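From: Clyde Mbeki
To: costgate-bookbinding list
Subject: Re: [binders] Storing flat sheets over a humid summer

On an evening in April, Tsutomu Iwasaki wrote:

> I have 200 sheets of text paper left from the Feltavov order and no
> plan chest. They are leaning against a wall in the wrapper at the
> moment. The room gets damp from June onward. Do I need to buy
> drawers, or will something under a bed do? I would also like to know
> if anyone interleaves, and with what. The last batch went wavy along
> one long edge and I had to cut it down for small notebooks.
>
> Tsutomu

Tsutomu,

Get them off the wall first. Paper that leans takes a bow within a week or two, and it's slow to come out. Lay the whole pile flat on a board a little bigger than the sheets and put a second board on top. No extra weight is needed for text paper at that quantity.

Under a bed is fine if the floor is dry. Mine sat under a bed for three years on two battens, wrapped in polyethylene with the ends folded under, not taped. The wavy edge you describe is nearly always moisture getting in on one side while the middle of the pile stays as it was. Was the wrapper open along that edge? The mill wrapper is good while it's sealed and not much use after.

I don't interleave text paper. I do interleave marbled and paste papers, with plain unprinted newsprint, and I change it every spring. Anneliese uses glassine, but glassine cockles in my workshop and I gave up on it.

If you do decide on drawers, Schwerdtfeger still lists a five-drawer steel cabinet. The price was 634 last time I looked, before delivery, and delivery to a second floor was extra. The ten-drawer one was 1,835. I bought neither. Mine came out of a closed surveyor's office and the top drawer sticks. 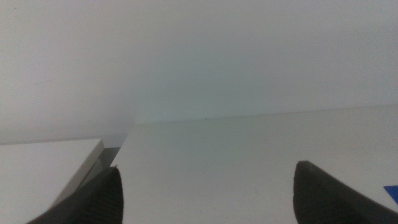

Grain direction and labeling

Before you wrap the pile, mark the grain on the board, with an arrow in pencil. I've had to tear a corner off a good sheet more than once to find out which way it ran. Hala Naciri writes the grain, weight, and supplier on a slip and leaves the end of the slip hanging out of the pile, so she can read it without opening anything. I have started doing the same.

Cut stock goes in a separate pile from full sheets. If you put the small pieces on top, they leave a line in whatever is under them, and you only see it when the paste goes on.

For the damp, a cheap hygrometer in the room will tell you more than I can. I start to worry when it stays over 65 percent for more than a few days. A small dehumidifier run overnight has been enough here. Let the sheets sit in the room for a day after unwrapping and before folding.

Esko Karppinen asked in the last digest about mold on board offcuts. I would throw those out and wipe down the shelf. I wouldn't try to save gray board.

I still have the second pair of battens if you want them. They are 40 inches long.

Clyde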